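Skinner Hand Gripper Kit: Frequently Asked Questions

Last updated in May. If your question is not answered on this page, use the contact form and pick "Skinner kit" from the menu.

What is the Skinner kit?

It is a two-finger gripper you hold in your hand, with a mount for a camera. You pick things up with it the way a robot arm would, and the recording is used to train a robot later. Dranon sells the kit, and Andau handles repairs and spare parts.

Do I need a robot to use it?

No. The kit records on its own. You only need an arm if you plan to run a trained policy yourself. The fingers fit the Dranon wrist plate, so the same pair can move from the handle to the arm.

What comes in the case?

One handle with fingers fitted, one mount, a spare pair of pads, a charger, a cable and a small hex key. The camera is sold separately unless you order the full set.

How much does it weigh?

The handle with fingers and mount is 430 grams. Cameras add to that, so check the weight of yours before planning long sessions. Most of our customers change hands or take a break after 13 minutes or so of steady work.

Can I record at home, or does it have to be a lab bench?

You can record at home. Beds, sofas, kitchen counters and floors are all fine, and a mix of places is better for training than one clean table. Patterned fabric is fine too. Soft surfaces let objects sink and tip, so go in slower and close the fingers a little lower than you would on a hard surface.
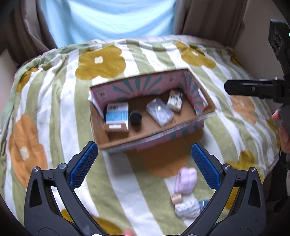

Small-item sorting on a fleece blanket, with small items between the fingers and the open box in the center of the blanket.

What kinds of objects can it pick up?

Small household things are what it was made for: spools, jar lids, folded cloth, light cartons, plastic bags with something in them. Very thin flat items, such as a single sheet of paper on a table, are hard. So is anything wider than the fingers can open. Do not use it on glass with sharp edges, hot pans or animals.

Can I pick things out of a box?

Yes, but allow room for both fingers. With a deep box, fold the flaps back or turn it so that the lowest wall faces you. If the fingers hit the side, back out and try again. Leave the failed try in the recording. Please do not edit it out.

Does it matter if a person is in view?

It depends on who will get the data. If it stays with you, that is your decision. If you upload to Trollcombe, our storage service, everyone in view has to agree first, and there is a form for that in your account. You can keep faces out by tilting the mount down.

Are there limits on uploads?

The basic Trollcombe plan holds 1038 recordings. When you reach that number, new uploads wait until you delete some or move to the larger plan. Nothing is deleted for you.

How do I clean the pads?

Wipe them with a damp cloth and let them air dry. Fleece and wool leave lint in the mesh, and a soft toothbrush gets it out. No alcohol and no solvent cleaners.

When should I replace the pads?

When the mesh looks shiny or light items start to slip. On our test rig one pair went through 2371 grasps before we changed it. Yours may last longer or shorter depending on what you pick up. The order number for the pads is on the card in the lid of the case.

One finger feels loose. What do I do?

Tighten the pivot screws with the hex key, a quarter turn at a time, until the play is gone and the finger still moves freely. If it comes loose again the same day, stop using the kit and send it to Andau.

Can left-handed people use it?

Yes. The handle is the same on both sides.

Who do I ask about school and group orders?

Write to Struan McIver through the contact form. Include how many kits you want and whether you need cameras with them.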